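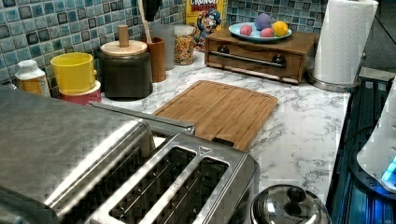 Maysoun Majali
Data collection lead, Elluvano, Trullport

August 2026. We finished the first full set for the kitchen counter job, so I'm going to write down how we gathered it while I still remember. Long thread, mostly practical.

The set is 448 recorded examples of one arm doing small jobs on one counter. Picking up a piece of fruit from the blue plate, putting it on the chopping board, putting it back on the plate. That sort of thing.

We planned for 200. I wrote that number in the project plan in December, when we hadn't recorded a single one, and it shows.

An example, for our purposes, is one attempt at one task from start to finish. The arm begins at its rest position, someone drives it through the job, it goes back to rest. We save the video, the joint positions, what the gripper was told to do, and one sentence saying what the task was.

The sentence matters more than I expected. At first we let people write it after the recording and got "fruit", "fruit again" and "same as before". Now the sentence comes first. You read it aloud, then you do what it says.

Abdelghani Amrani drove most of the early ones. He's quick and very smooth, and the first model we trained on his recordings moved a lot like him as long as everything was where he'd left it. Shift the plate a hand's width and it reached for the old spot.

So the rule changed. Before every recording, something moves. Sometimes it's the plate, sometimes the board gets turned a little, sometimes it's only the piece of fruit. We write down what moved.

We don't clear the counter. The toaster stays, the cereal box stays, so does the crock with the spoon in it. A model that has only seen a bare worktop tends to treat everything on a real one as a surprise, and we'd like it to get used to ignoring the things it wasn't asked about.
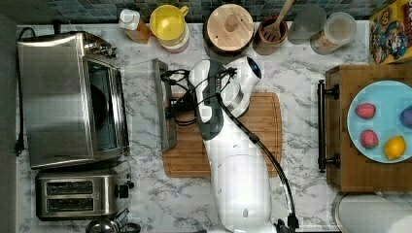
Arm over the chopping board, fruit on the plate to the right.

Cables. I could do a whole thread on cables. One loop in the wrong place and it catches during a wrist turn, the driver feels it and slows down, and then you have a slow patch in the recording with no reason the model can learn from.

Our fix is dull. Before each batch the driver takes the arm through its full reach with nothing in the gripper and a second person watches the cables. If anything pulls, we re-route it and do the reach again. It takes a few minutes and we used to skip it.

We record in batches of eight. Any longer and people start cutting corners on the resets. You can see it when you play them back: the plate creeps towards the same comfortable spot and the start positions bunch together.

Between batches the driver and the resetter swap. I was against this at first as I thought it would make the driving uneven. It did, and the model came out better for it. Different people come at the same lemon from different sides.

Seven people have driven for this set. Two had never used an arm before. Their examples are slower and have more hesitation in them, and after some argument we kept most of those.

The argument went like this. Abdelghani wanted the hesitant ones out, on the grounds that a model copies whatever you give it, pauses included. I wanted them in for the variety. We trained it both ways on a small part of the set.

Result: he was right about long pauses with the gripper hovering over the fruit. The model picked that habit up straight away. I was right about the odd approach angles. So now we trim the dead time at the start, throw out any recording with a long hover, and keep the rest.

Failed attempts. We keep them, labelled as failed, in their own folder. They don't go into the training set for copying. They're useful for a separate check that looks at a recording and says whether the task got done.

Then there are recoveries, and these I'd put first if I were starting again. A recovery is where the grip slips, the driver notices, opens up, backs off and tries again. It ends well but it's messy.

For the first few weeks we binned recoveries because they looked untidy. The model then had no idea what to do after a slip. It would close the gripper on nothing and carry the nothing over to the board with great confidence.

We now ask for recoveries on purpose. The driver starts from a bad grip, or a bit to one side of where they should be, and sorts it out. They're tiring to drive, so we mix them in and don't do a whole batch of them.

Storage and labelling go through Skarier, our own in-house tool, which is fine. It plays the camera views side by side and lets you mark the moment of grasp and the moment of release. It also used to lose your marks if you closed the window too fast. That's been fixed, thank you to whoever fixed it.

Marking grasp and release sounds simple until two people do it. One marked when the fingers touched, the other when the object left the surface. We found this out well over halfway through and had to go back. Write the definition down before you begin, with a still of what you mean.

More than one camera is worth the trouble. From above you can tell where things sit on the counter but you can't easily judge height. A lower view helps with that and then the toaster gets in the way of something else. We check both before a batch and wipe the lenses, because kitchens are greasy even when no one's cooking.

Light. We have the blinds down for some batches and up for others, and we note which. Shiny metal is a pain here. The top of a toaster changes completely when someone walks past in a white shirt, and the early model didn't like that at all. 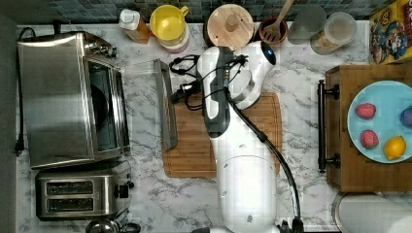 Why not just collect ten times as many and stop worrying about each one?
Mostly because extra copies of the same thing taught the model very little. When we added more recordings with the plate in its usual place, the results hardly moved. When we added a smaller number with the plate in new places, they did. More is good once the variety is there, but it doesn't stand in for it.

That question comes up nearly every time I talk about this, so I've put it in the thread properly.

Back to the practical side. Resets are half the job and should be treated that way. We have a printed sheet by the counter: what to move, what to leave, where the gripper starts. The resetter reads from it and ticks as they go. Before the sheet we relied on memory and moved the same few things over and over.

How we split the set: the test examples come from whole batches that training never touches. Early on we pulled test examples at random from every batch, which meant the model was being tested on a layout it had seen minutes earlier. Our scores looked lovely and meant very little.

They dropped when we changed it. I had an uncomfortable meeting about that drop, and I'd still rather have it than the meeting that comes later when the arm doesn't work in somebody else's kitchen.

On that subject, the next round is at the Sayegh building, which has a different counter, different lighting and much less space to stand. We're taking the same task sentences and the same sheet. I expect the sheet to need rewriting by lunchtime.

We'll start with a small batch there and train on it before recording any more. Waiting to look until the end was our biggest waste of time on this set. A rough model trained early shows you what's missing far sooner than watching the recordings does.

Things I still don't have a good answer for: how much to move between recordings before it stops being the same task, whether to keep the very fastest drivers' work at full speed, and how to get consistent sentences from people who all call the same bowl something different.

For now we have a word list. It says "plate", "board", "dish". If you call the plate a saucer, the tool puts up a polite message and makes you pick again. Abdelghani has triggered it more than anyone.

If you run something similar and have a better way to do resets, please reply. I'm after the dull details: who does them, what's on your sheet, how often you swap over. I'll post ours once the Sayegh version is done – it has too many crossings-out at the moment to be any use to anyone else.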